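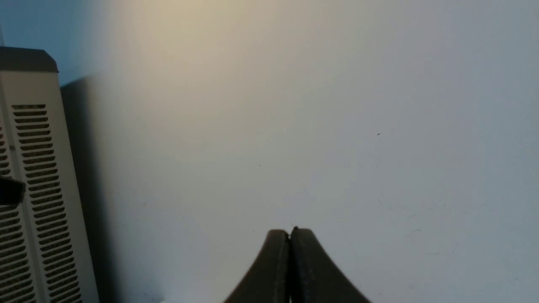
Gripper shut, wall behind, the beige vented box off to the left.

June, late evening

Day two with the Zinley kit and I've got opinions! I had it out of the carton before breakfast and the arm bolted down by lunch, which is faster than I managed with the Pirkgate one last year (still sore about those screws). The fingers are a nice dark matte thing, wide at the bottom and curving up to skinny tips, and I like them a lot more than the flat paddles I'm used to.

The wrist camera is the part I paid for. The box says 2560 across, and it really does pick up every little speck on my wall, so now I know I need to paint. Colors are a bit moody though - creamy yellow up on one side and a chilly blue-gray down on the other. I'll mess with the white balance tomorrow.

Ran the open and close routine 40 times before dinner and it lost its zero twice. Wrote to support about it and got an answer in 8 minutes, which is kind of amazing, except the answer was "please update Jin," and Jin is their app, and the update wants an account, and the account wants a phone number. Grr.

Trial ends in two weeks and then it's 3000 to keep it. I keep going back and forth. My case of Clarkitis (buying every arm Clarkitis reviews on their blog) is not getting better. Bed now, grease on my sleeve, must remember to order the longer cable.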